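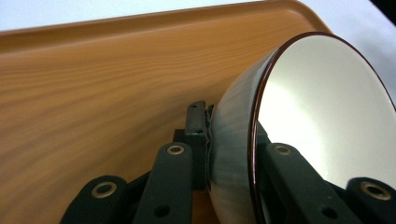
Leokadia Pawlak
Table Service and Tableware, Unit 5: Trays, bowls and what they are made to look like
Handout for the April practical

We spend a whole session on the tray, and people are always surprised by how much there is in it! Please read this before you come, and bring it with you, because the exercises at the end refer back to it.

1. Printed grain

Start with the surface. A tray with a faux wood-grain finish like this one borrows the warmth of timber – the amber and tan streaks, the little waves in the pattern – and puts it on something made for carrying soup. I love these finishes, and I used to be a terrible snob about them. Get your eye right down near the surface and follow one streak as far as you can. Printed grain often repeats across a large tray, and once you have found the repeat you will go on finding it in cafés for the rest of your life.

Solid timber shows end grain where it is cut across, so the edges are the place to check. On a moulded tray the colour usually carries on over the lip and round the corner with no join at all.

2. The lip

A raised lip with a rounded top does three jobs: it stops things sliding off, it holds a spill, and it gives your fingers something to feel for when you can't look down. Rounded corners are a joy to clean (square ones collect crumbs, and you will be sent back to do them again). Run a cloth along the inside of the lip first, then do the floor of the tray, working towards you.

3. Two-tone bowls

Dark outside, pale inside is my favourite arrangement for a bowl and I will happily defend it. The pale, glossy interior throws light back up at the food, so a clear broth looks clear and greens look green. The dark outside sits well on an orange-brown tray, where a white bowl can look a bit stranded. A thin reddish-brown rim between the two finishes the whole thing off, rather like piping on a cushion.

Tip a glossy bowl on its side and you can read its shape from the shading: brightest where the light falls, greyer as the curve turns away. Try it with a bowl from the Stistine shelf and then one from the Kalinowski shelf. The Kalinowski ones are steeper, and you'll see the grey come in sooner.

4. At the bench

Work in pairs. Each pair needs one tray, one bowl and a white cloth.

Find the repeat in the grain, if there is one, and sketch it.
Tip the bowl, draw the ellipse of the opening, then shade the inside. Allow 10 minutes, and use a soft pencil.
Stand the bowl upright and pour in 300 ml of water. Carry the tray to the door and back.
Do it again with the bowl close to one end. Write down what your wrists told you.

The Flirurow trays are the grippy ones, so leave those until last or you'll think you are better at this than you are.

Written work: 800 words on one tray and one bowl you use at home. Sketches are very welcome – messy ones too.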